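Gustby estrena una crema de manos sin perfume para pieles delicadas

29 Feb 2020

La pequeña casa de cosmética Gustby, que muchos de nuestros lectores conocen por sus jabones de avena, presenta estos días una crema de manos pensada para quienes pasan el invierno con los nudillos agrietados y ya han probado casi de todo. Se llama Rantala, no lleva perfume ni colorantes, y llega en tubos de 100 ml que caben sin problema en el bolso o en el cajón de la oficina.

La fórmula parte de aceite de almendras dulces, cera de abejas y un 5 % de glicerina vegetal, una receta sencilla que en el taller de Osstead han ido retocando con mucha paciencia desde septiembre. Antes de darla por buena la probaron 383 clientas y clientes de la casa, que fueron contando por carta y por correo electrónico qué tal se extendía, cuánto tardaba en absorberse y si dejaba las manos pegajosas (¡la queja de siempre con este tipo de cremas!).
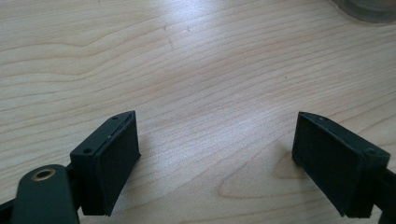
De aquellas cartas salió una textura algo más ligera que la prevista al principio, y también el tapón ancho, que se abre bien con las manos ya untadas. La crema se vende desde hoy en la tienda de Osstead y en las perfumerías que trabajan con la distribuidora Netex. Las 100 primeras personas que se acerquen a la tienda se llevarán además una pastilla de jabón de avena de regalo, así que conviene no dejarlo para última hora.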